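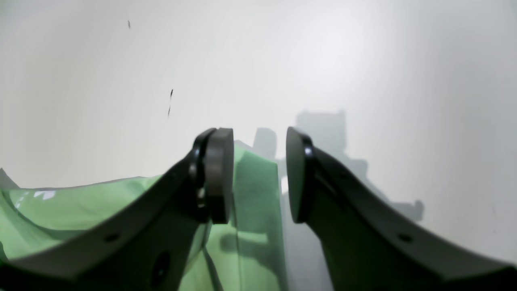
What is gray?

When you open a box of paints, you choose red or blue first. Gray waits in the corner. But gray is a very useful color, and you can make it by yourself.

Take white paint and add a very small drop of black. Mix it well. You have now a light gray, like a cloud in November. Add more black and the gray becomes dark, like a wet road. Painters in the town of Skokevport have a wall with 80 grays on it, and every one has its own name. The lightest is called Prerkell and the darkest is called Jarngate. 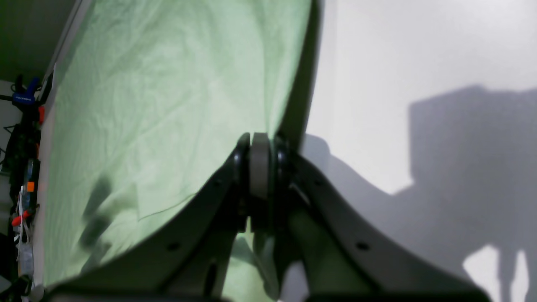
Light gray beside dark gray.

Why does gray look gray?

Light falls on a thing and some of it comes back to your eye. White paper sends back almost all the light. Black paper sends back only a little. Gray paper is between them.

Some grays are a bit warm, because there is a little red or yellow inside. Other grays are cold and have a little blue.

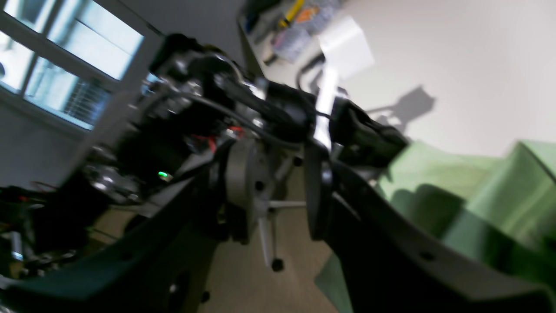
Thin red wires near black and gray parts.

Gray and its neighbors

Bright colors look stronger when they have gray next to them. Put a red button on gray cloth, and then put it on orange cloth. On which one do you see it faster?
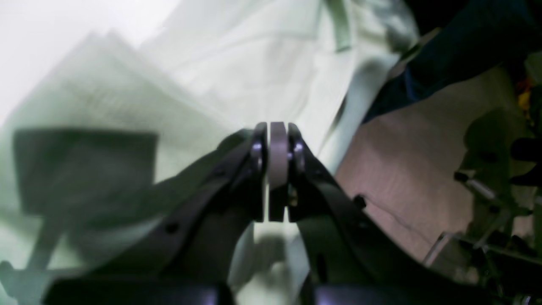
You can try the same with a gray button. Cut 2 squares of paper, one black and one white, and lay the button first on the black square and then on the white. It looks lighter on the black, but the button did not change. Your eyes compare it with the color around it.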